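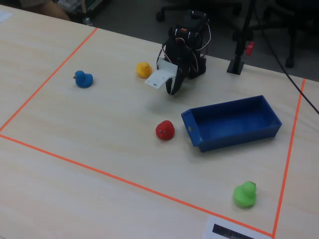
Nulmont Wood Soap for Pale Tables, concentrate

Maker: Flernmont
Article number: 655
Content: 2000 ml
Scent: none

Nulmont is a liquid soap for indoor furniture of light wood, oiled or soaped. It cleans the surface and leaves a thin layer of natural fat in the wood. With regular use the color stays even and the grain feels smooth under the hand. The soap contains a small amount of white pigment, so the wood becomes yellow more slowly than with a usual kitchen cleaner.

Please do not use it on lacquered wood. The lacquer does not take up the fat, and you will get gray stripes which must be washed away with warm water. For dark wood we have the same soap without pigment, under the name Samarakoon.

How to use

Shake the bottle well, the pigment sinks to the bottom. For weekly cleaning, mix one part of soap with 12 parts of lukewarm water. For the first treatment of a sanded table, take a stronger mix, one part of soap to 10 parts of water, and repeat it three times. The table must dry completely between the treatments, best overnight.

Work with two buckets, one with soap water and one with clean water for rinsing the cloth. Wipe along the grain. Do the whole top in one go - if you stop in the middle, an edge can stay visible. Tape, stickers and table mats should be removed before you start.
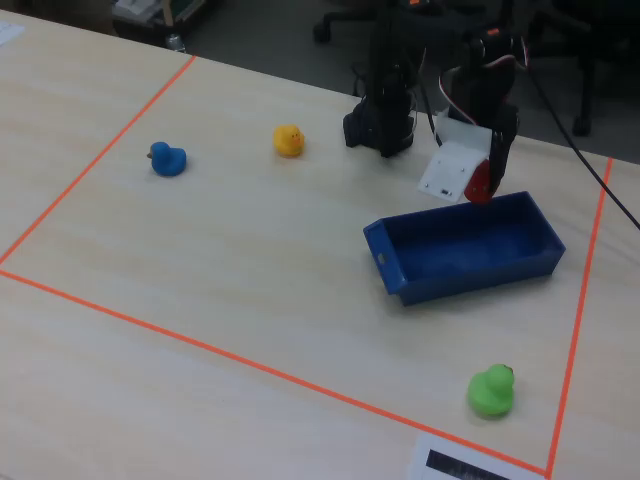 Rubber ducks and orange tape on a pale wooden tabletop.

Stains and scuffs

Fresh stains from coffee or tomato can be treated with undiluted soap. Leave it on for a few minutes and wipe with a damp cloth. Small scuffs can be sanded lightly by hand with fine paper, always along the grain, and then soaped again. Glue from tape is better removed first with a little cooking oil on a soft cloth.

Storage

Keep the bottle closed and free from frost. Mixed soap water does not keep, please make it fresh each time. Orders to unheated addresses are not sent from December until the frost is over.

Pick-up and questions

The soap can be picked up at our store in Kokgate. Questions on older tables are answered by Nadine Kassab, large orders go through Gunārs Tamošiūnaitė.

Product text revised 2020-05-25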